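Ticket: Page images of old newspapers not loading in the reading room catalog
Opened by: Firine Library, newspaper collection
Product: Penanance Viewer
Status: Waiting for customer

First message, 9:40

Good morning. We have a problem with the digitized weekly newspapers from the colonial period. The catalog record opens correctly, with the title, printer and years. But when the reader clicks on an issue, the page stays gray and the text "Source not available" comes. This concerns 157 issues, all from the Baláž collection. The issues from the Zutummont collection open without problem on the same computer.

I already tried another browser, and I cleared the saved files. The result is the same.

Reply from support

Thank you for the clear report. Please tell us on which disk the Baláž scans are stored, and whether the disk is visible in the file manager of the server computer. Please also send the lines from the viewer log after one failed click.

Second message, 11:15

The scans are on the second disk, drive E. In the file manager I see only C. The log repeats the same line 10 times:

source E:\balaz\masthead_index not found, retry

I switched off the computer, took out the power cord and opened the side.

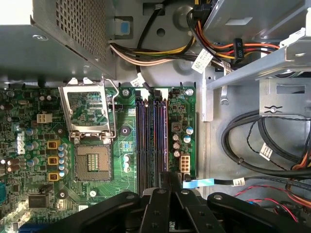
Inside the computer: power supply, wires and motherboard.

I have pushed in the data cable and the power plug of the second disk again. After the start, drive E is visible and 2 of the issues open. The others still show the gray page.

Reply from support

It is good that the drive is back. The viewer keeps a list of missing sources, and it does not check them again by itself. Please go to Maintenance, choose the Baláž collection and click "Rebuild source list". Do not delete the catalog records, or the notes about the printers will be lost too.

Before you start, please copy the scans to another place. A disk that disappears once can disappear again.

Third message, 14:30

The copy is running now. I will do the rebuild when it is finished and write the result in this ticket. One more question: two newspapers in the collection have the same title but different printers. Will the rebuild keep them as separate records?

Reply from support

Yes, they stay separate. The rebuild reads the record number and does not look at the title.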